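Mandarmont Institute of Hospitality and Facilities
Course HF 3: Service in Shared Workplaces
Handout for Unit 3: Fruit Service on Open Floors
Prepared by Binta Adebisi, Course Lead

Purpose of this unit

Unit 3 covers the receiving, inspection and presentation of whole fruit in office buildings that have no separate dining room. Students should read this handout before the Friday practical and bring a copy with them. The reading from Pillay, chapter 19, is required. The Bastdale case notes are optional for students who completed them in Unit 2.

1. Choosing a surface

Whole fruit may be offered on any table that can be wiped clean and is not in use as a desk. On mezzanine floors, the table must stand clear of the railing so that staff may pass behind it. Plates are set well in from the edge. Nothing that can roll is placed directly on the tabletop.

Personal items, cables and chargers belong on the work desks. Drink bottles left on chairs are reported to the floor desk and are not moved to the service table.

A single piece of fruit is served on a small, plain plate. The plate should be wide enough to show a rim on all sides of the fruit. Larger bowls are reserved for service of over 19 pieces and are covered in Unit 4.
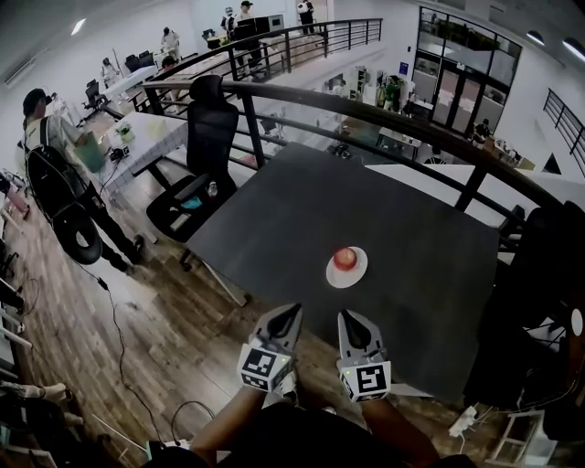 Figure 1. Single apple on a round white plate, mezzanine table.

Students are asked to note the contrast between the plate and the dark gray table. A pale plate on a dark surface is easily found by a visitor who does not know the floor. Where the tabletop is white, the Ilalow service guide permits a colored plate.

2. Inspecting the fruit

Each apple is inspected before it is set out. Inspection is carried out in good light, and the apple is turned so that every side is seen. Record the following on Form 866:

Skin: color, speckling, streaks, cuts or bruises
Stem: present or missing
Firmness: tested with light pressure only
Label: removed, with no residue

Variation in color is not a defect. A red apple may carry a yellow or green area near the stem, where the skin received less sun. Pale speckles are natural openings in the skin and are also acceptable. Soft brown areas, broken skin and any sign of mold are grounds for rejection.

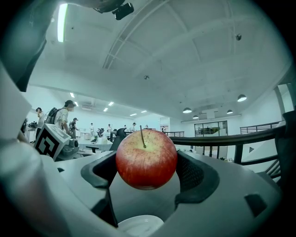

Figure 2. Red apple with yellow-green coloring around the stem.

A slight gloss is normal and may be natural or the result of waxing by the packer. Students should not polish fruit with a service cloth.

3. Replacement and clearing

Fruit on display is checked at the start of each shift and again at 3:00 p.m. Rejected pieces go to the compost bin on the lower floor. Plates are washed at the end of the day even if the fruit was not taken.

Assignment

Complete one copy of Form 866 for each apple inspected in the practical. Submit the forms with a layout plan for a mezzanine table, drawn to scale and showing the distance to the railing. Late work is accepted only by arrangement with the Course Lead.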